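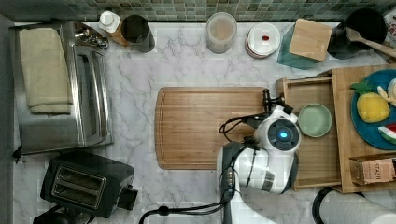 Toaster end of the bench.

So the lid. I've been going on about the lid since June and people keep asking (two people) so here goes, quick, I've got to pick up my sister at half past four.

Back story for anyone new. Old Drikden casserole, mustard yellow outside, cream inside, came from my nan's place with no lid. Never had one that I remember. Nan used a dinner plate. I've been using a dinner plate too and burning my knuckles on it every single time, because there's nothing to grab. Foil works but you go through so much of it.

Measured the rim properly this time. 176 mm across the inside lip. Last year I measured with a sewing tape and got it wrong and bought a lid that sat down inside the pot like a bath plug. Had to tip the whole thing upside down to get it out. Stew and all, nearly. 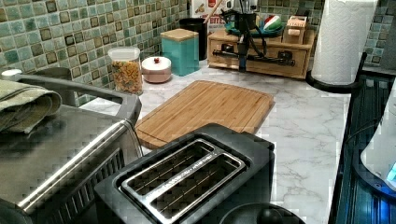

Anyway. Eltbridge has the big secondhand shed out past the tip, Antoniuk's, and they keep all the odd lids in a bathtub out the back. A real bathtub. No order to it whatsoever. Glass ones, aluminium ones, one off a fondue set, heaps of those thin grey ones with the loose knob. I took the pot in with me, which got a few looks, and just sat on a milk crate and tried them. Took ages. My back was wrecked.

Kumiko Iwasaki had told me to look for anything with the little raised ring on the underside, that's how she picked hers. She and Sachiko have a whole shelf of this stuff in about every colour going and they know way more than me. Kumiko reckons the ring is what makes it a Drikden lid and not one of the copies. Sachiko reckons the copies had the ring too and it's the handle you want to check. They were still going on about it when I left their place.

Found it near the plug hole end. Brown, not yellow. Ring underneath, yep. Handle is the flat loop sort, chipped on one side down to the black. Sat on the pot first go with that nice dull clunk. $12, which I thought was a bit steep for a brown lid with a chip in it but I wasn't going to stand there and argue. Paid and ran.
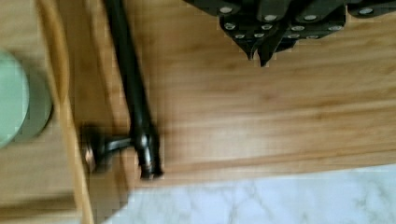 Cleaning it. Someone had cooked something orange in it once and then never again. Soaked overnight in hot water and bicarb, that shifted most of it. Then one of those Biltatex cloths, the rough side, little circles. Don't use steel wool on enamel please, I did that to a saucepan in my twenties and it's been dull ever since. The rim had a bit of rust where the enamel stops. Rubbed that back, dried it in a low oven, wiped some oil round it. Will have to redo that every few washes I think.

Pot and lid together come to 1630 grams on the kitchen scales. No idea why I weighed it. Now you know. 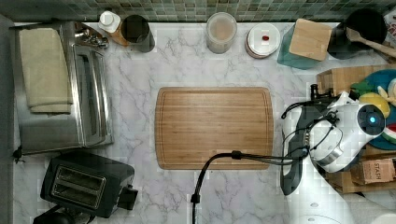
3 min read

First proper go was beans. Slow, low, lid on, left it alone all afternoon. Way less water lost than with the plate, I didn't have to top up once. Bottom caught a tiny bit but thats my stove, the back burner wont go low enough.

Brown on mustard looks a bit seventies school canteen. Growing on me. Sachiko has offered to swap me for a cream one if she ever finds a spare but she's been saying that about a lot of things.

Things still on the list: the small milk pan with the spout, any size of pie dish thats not chipped on the inside. If you see either in Eltbridge leave a comment and I'll drive over.

Right, late now. Bean recipe next time if I rember to write it down.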